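Filed under: Kitchen & Table, Wood Care, Weekend Fixes

Getting an Old Dark Table Back in Shape

I love a big dark table. Ours came out of my aunt's house in Ridgeway in January, and it had every mark on it a table can collect – white rings, a sticky patch at one end, a scratch as long as my arm, and something gray in the grain that I still can't name. I paid 40 dollars for it and I'd have paid 200! It has been the best bargain in the house, and I've learned so much from bringing it back that I wanted to get it all down while I remember it.

Find out what finish you have

Before you put anything on the wood, do a spot test on the underside or the inside of a leg. Dab on a bit of rubbing alcohol with a cotton swab and wait a minute. If the finish goes soft and tacky, it's very likely shellac. If nothing happens, you probably have a varnish or polyurethane, and those are tougher. Lacquer usually shrugs off alcohol but softens with lacquer thinner, so if you want to test for that, open a window and use the smallest drop you can manage.

Mine was shellac. I was thrilled, because shellac is the friendliest finish to repair. New coats melt right into the old one and there's hardly any sanding to do.

Wash it first, and wash it gently

A few drops of dish soap in a bowl of warm water, a soft cloth wrung out until it barely feels damp, and go with the grain. Dry as you go with a second cloth. Old furniture polish builds up in layers and you'd be amazed how much "damage" is only grime sitting in wax (my first cloth came away the color of tea, and so did the second, and the third wasn't great either). For the really greasy end I used mineral spirits on a rag, with gloves on and the back door open. Lay the rags out flat outside to dry when you're done.

White rings

These are moisture caught in the finish, and they're the most satisfying thing in the world to fix. Try them in this order:

Start with a dab of plain petroleum jelly, left on overnight and wiped off in the morning. Light rings often go with that alone.

Next, a hair dryer on low, kept moving, a hand's width above the ring. Give it a few minutes and stop if the surface gets too warm to touch comfortably.

Last, a paste of baking soda and water, two parts to one, rubbed very lightly with a fingertip. It's a mild abrasive, so it will dull a shiny finish a little and you'll want to wax afterward.

Black rings are another matter. The water has gone down into the wood and you're looking at stripping and bleaching, so put a plant on it for now and save that for a long weekend.

Scratches

For fine ones, rub with the meat of a walnut. I thought this was a fairy tale until I tried it! The oil darkens the pale line and you buff it with a cloth after. (Skip it if anyone at your table has a nut allergy and use a touch-up marker instead.) Buy the marker one shade lighter than you think you need. You can always go over it again, and too dark looks like a pen mark.

Deeper scratches want a wax filler stick. Warm it in your hand, press it across the scratch, then shave it level with an old plastic card. My arm-length scratch took most of a stick, and I can find it now only if the light is low.

Waxing

Thin coats. Put a spoonful of paste wax in the middle of a square of cotton T-shirt, fold the corners up, and let it work through the cloth as you rub. Do a patch the size of a dinner plate, then move on to the next. Let it haze for 8 minutes or so by the clock on your stove, or whatever the can tells you, and buff until your hand glides. Two thin coats a day apart beat one thick one every time. A thick one stays smeary and catches every crumb.

After that I wax again when water stops beading, and dust with a dry cloth in between.

Dark wood and bright things

This is the fun part! A dark top makes color sing. I kept mine bare for weeks because I was so proud of it, and then Alaric Mbeki, my neighbor, set a yellow bowl of lemons on it and I was converted on the spot. Pale yellow, pink and purple all look wonderful against dark brown, much livelier than the cream and beige I'd always stuck with.

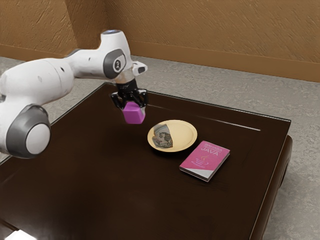

Pale yellow plate, pink book and a purple cube with a dark brown tabletop.

If you're stuck on where to put things, try a loose diagonal. Objects in a straight row look like a shop shelf, and objects bunched dead center get moved every time somebody eats. Set the first thing down toward one corner, step back, and work across from there. Leave plenty of bare wood showing.

Do stick felt pads under anything ceramic. The unglazed foot on the bottom of a plate is as rough as sandpaper, and one little slide will undo an afternoon of waxing. Cut your own from a sheet of craft felt and glue them on with a dot of white glue – far cheaper than the packaged circles, and you can match the size exactly. Books are kinder to a finish, but a glossy cover can stick to fresh wax in warm weather, so let the table cure for a few days before you leave one on it.

Placemats, trivets and the hot dish problem

Cork is my favorite by a mile. It's light, it doesn't slip, and it handles a casserole straight from the oven if it's good and thick. Avoid rubber-backed mats and vinyl cloths on an old finish. The plasticizers can soften it, and you'll peel up a waffle print along with the mat. A folded bath towel makes a fine emergency trivet, folded twice for anything heavy.

For big dinners I lay a flannel sheet under the tablecloth. It soaks up spills, it softens the clatter of the dishes, and the cloth hangs better over it.

Leaves and stuck slides

If your table pulls apart and the slides groan, rub a plain candle stub along the runners and work them back and forth. Don't oil them, as oil collects dust and turns to glue. Store the leaves flat under a bed if you can, wrapped in an old blanket. Standing on end in a damp closet, they'll bow, and mine took 16 days under a stack of encyclopedias to lie straight again.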